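Gripper comparison in sim: stock parallel jaw vs Gultow fingers, stacking task

kestrel_bay
Posted Tue 14 May

Finished the first round on the finger comparison and want a sanity check before I start the second. Setup is a Franka arm in simulation, kitchen-type room, wooden table, small blocks. Task is pick the red block and put it on the purple one. Same controller for both sets of fingers, same seeds, same start poses.

Stock fingers: 873 successes out of 1715 attempts.
Gultow fingers (the long padded model, collision mesh from their CAD): still running, but well ahead so far. 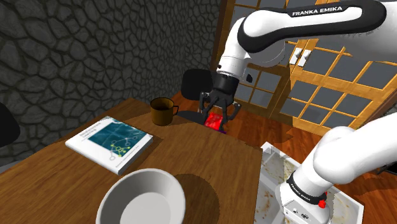
The failures with the stock fingers are nearly all at release. Approach is fine and the grasp is fine. When the fingers open, one side drags the block a few millimetres and it comes down off centre. I have tried slowing the opening and it helps a little. Controller is Unau 7, position mode, default gripper force.

Before I blame the fingers, has anyone seen the same thing?

dmorrow
Yes, and it was the contact model. Check the friction on the fingertip pads. If you left it at the default, the pad sticks to the block until the last contact point clears, and whichever finger clears second pulls the block with it. Your long padded fingers probably have a separate material entry, so you are comparing two friction values and calling it two grippers.

kestrel_bay
Friction is the same on both. I set it by hand in the config. Pad stiffness is different, because the Gultow file has its own.

dmorrow
Then set that the same too and rerun. Until you do, the numbers don't mean much.

Povilas Ķēniņš
I don't agree with making the stiffness equal. A softer pad is part of the gripper. If you take it away you are testing finger length and nothing else. Keep each pad as the maker supplies it, and write it down in the results.

What I would look at is the camera. From a front or side view the block in the fingers hides most of the one under it, and if your target pose is updated during the descent you are updating it from a few visible pixels. Freeze the target before the descent and see what the release error looks like.

kestrel_bay
Target pose comes from vision, updated every cycle. I had not thought of freezing it. Will try on a short batch tonight.

tansy_w
We did this on hardware with a Bachmann wrist camera in October. Freezing the target at a fixed height above the stack got rid of most of the sideways error. We had it set to 53 mm. Lower than that and the held block starts to cover the target. The remaining error was the fingers opening unevenly, and that one you won't see in sim unless you model it.

dmorrow
Sim fingers open evenly by definition unless somebody broke the mimic joint. Which is worth checking, by the way. I have seen it imported as two free joints with separate gains.

kestrel_bay
Checked. Two free joints. Gains are the same on both but there is no mimic constraint. The Gultow import does have one.

dmorrow
There you go.

Povilas Ķēniņš
That explains part of it. With equal gains and a centred block both fingers should still leave together. If the block is off centre in the grasp, they won't. So the camera question is still open — the two errors add up.

tansy_w
Agree with Povilas. Do them one at a time. Mimic joint first, full batch, then freeze the target and run it again. If you change both you won't know which one did it.

kestrel_bay
OK. Order will be:
1. Fix mimic joint on the stock fingers, same seeds.
2. Freeze target at 53 mm, both finger sets.
3. Pad stiffness swapped between the two, as a side test for dmorrow.

ploughshare
Can you add the Brerkier adaptive fingers if you have a mesh? Everyone says they are no good for flat-sided blocks and I have never seen a figure for it.

kestrel_bay
No mesh. If you have one that imports cleanly, send it and I'll put it in after step 2.

ploughshare
I have one but the linkage explodes at any time step over 1 ms. Will message you.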